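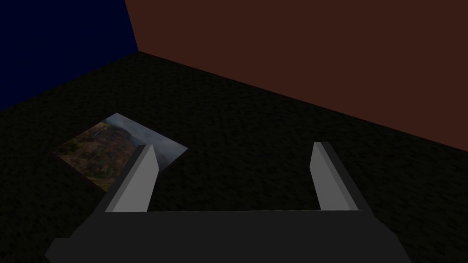

Umport has opened its collection of simulated gripper examples to outside partners, the company announced in January from its office in Ledesma. The collection, named Skisodico, contains recorded attempts made inside a computer simulation, where a person guides a virtual gripper and the learning system later studies what the person did. Every attempt is saved together with the view from above and behind the gripper. In many of the rooms the light is kept low and the furnishing very simple: a dark speckled floor, one wall in navy blue, another in reddish brown, and a printed landscape lying flat on the floor near the open fingers. The colours of the walls, the floor and the print are changed from one room to the next, so that the system does not learn to depend on any of them.

The first release holds 588 attempts in 5 task families. They include approaching, grasping, pushing and placing, and also a family where the correct behaviour is to keep the gripper open and wait. This last family was requested by Braramis, the warehouse equipment maker which is the first partner of the programme and which will test the trained system at its own centre.

"We had many examples of good grasps, and too few examples of the moments before a grasp," said a spokesperson for Umport. "A person slows down, looks and corrects the angle. We want that our system sees this part also, and for this reason we do not trim the recordings at the beginning."

Of the attempts in the release, 350 were made by operators who had no earlier experience with robots. They received a short practice period and then worked with a hand controller at an ordinary desk. Failed attempts are kept in the collection and labelled as failed — they are offered in a separate folder, and partners may decide themselves whether to use them.

Each recording is checked by a second operator before it is accepted. The checker watches it at normal speed, confirms the label and notes any jump in the motion of the fingers. Recordings with such a jump are returned to the person who made them and are recorded again.

Umport plans 4 further releases during the year. The next one will add rooms with brighter light and prints of different sizes, and it will be followed by tasks with two grippers.

Organizations that wish to receive Skisodico can apply through the partner page of Umport. Access is free of charge for universities and colleges. Commercial partners sign a licence for one year, with the possibility to renew.

About Umport
Umport develops simulation software and training data for robotic handling. The company is based in Ledesma.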